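Print | E-mail this page

Budgeting for a two-arm bench: speaker notes
Mio Miyazaki, September

Slide 1. Say hello, mention the handout is at the back. I'm going to talk about money for most of this. If you came for control theory you'll be disappointed.

Slide 2. What we want the bench to do is handle footwear, laces included. Leave these up for a minute before talking.

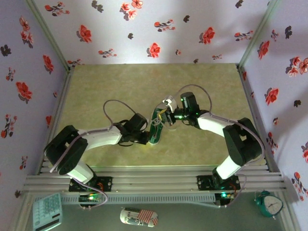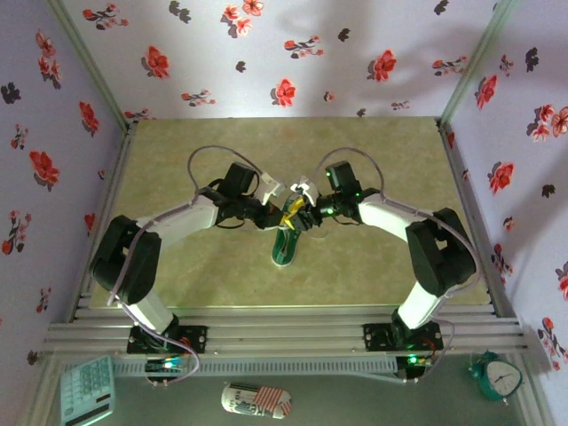
Two arms, one green shoe.
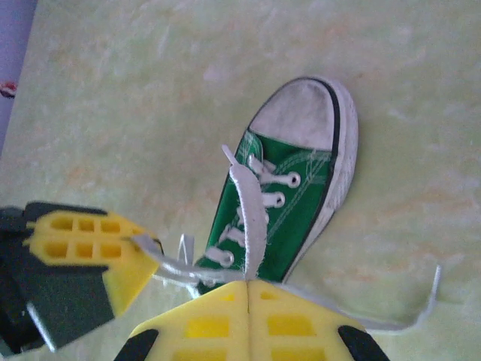
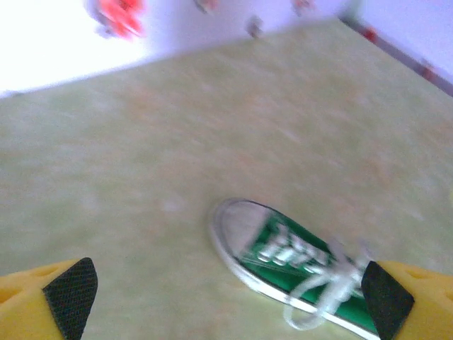 Slide 3. Shoes are a hard case for a budget. They're soft in some places and stiff in others, and a lace never sits the same way twice. Every supplier we spoke to quoted us for boxes first. When we said laces, the quotes changed. Put your hardest item in the first e-mail.

Slide 4. Three quotes. Bromell came in lowest on the arms but left out mounting plates, rail and cabling. Sakamoto included the lot and a spare servo set. Troso wanted a service contract before they'd give us a price. Read out the line for Sakamoto: 14 weeks from order to delivery. Ask who in the room has had a shorter lead time than that.

Slide 5. Small parts. This is the slide people photograph, so go slowly.
- Finger sets, $174 each. We budgeted for one spare set and should have asked for four.
- Grip pads are a consumable. Put them under operating, not capital, or you'll be back asking for approval every time one wears through.
- Frame and rail, $1,487 for our size, cut to length. Cutting it ourselves would have saved a bit and cost us someone's fortnight.
- Cameras: price one overhead and one for each wrist. Lenses get scratched. Check the warranty wording.

Slide 6. Hours. In our first planning year we allowed 1,027 hours of bench time, and setup took about a quarter of it. I had setup down as a single week. If your finance people want one number from this talk, give them that fraction.

Slide 7. What I'd change in the Bukport plan:
Order the spares with the arms so the freight is only paid once. Get the electrician's quote before the bench is ordered. Leave a line for test items, too. Shoes and laces aren't dear, but ours came out of petty cash and the paperwork was a nuisance.

Slide 8. Lease or buy. We bought. Leasing suits you if the programme is under two years or you don't own the room. Don't get drawn into the tax question, send them to their own accountant.

Questions. If someone asks about the Troso contract, the answer is that we didn't sign it. The spreadsheet template is free to anyone who e-mails me, with our prices taken out.

Contact | © Mio Miyazaki | Back to top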